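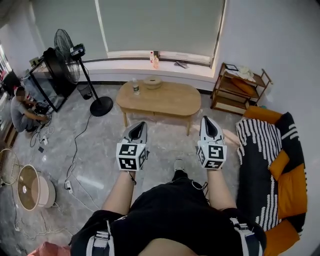

Fadime Bilgin opina que una mesa de centro ovalada es lo mejor que se puede poner en un salón pequeño, porque se rodea sin pensar y no deja esquinas a la altura de la espinilla. En su casa tuvo durante años una rectangular y no la echa de menos.

La mesa de esta galería es de madera clara, con patas que se estrechan y una balda inferior. Encima, una cesta redonda trenzada con tapa y una botella de agua.

El salón pertenece a un piso de alquiler en la calle Dulevmont, reformado en marzo con un presupuesto de 1.830 euros. Las paredes y el suelo se dejaron como estaban. El dinero se fue casi todo en el sofá y en la mesa.

El naranja se concentra en la parte derecha: la tapicería del sofá, los cojines y otro más en la estantería de la esquina. La manta negra con ondas y zigzags blancos rebaja el conjunto.

La estantería combina madera y estructura metálica. Arriba hay un marco negro pequeño. Costó 146 euros en Flallier y se monta en una tarde.

En la ventana, un estor enrollable gris y un alféizar blanco y ancho que sirve de repisa. A la izquierda, ventilador de pie negro y vitrina de cristal con perfiles metálicos, también negros.

Comentarios

Mitiku Birhane
¿La manta se puede lavar a máquina? Tengo una parecida y suelta pelusa.

Redacción
Sí, a 30 grados y sin secadora.

Yi-chun Leung
Yo pondría una alfombra debajo de la mesa. Por lo demás me gusta, sobre todo la cesta. En la mía guardo los mandos.

Till Meinecke
Nosotros cambiamos el estor gris por uno blanco y entra más luz por la mañana. El cambio se hace con 8 tornillos.

Contacto | Aviso legal | © Olaniyan Interiores | Volver arriba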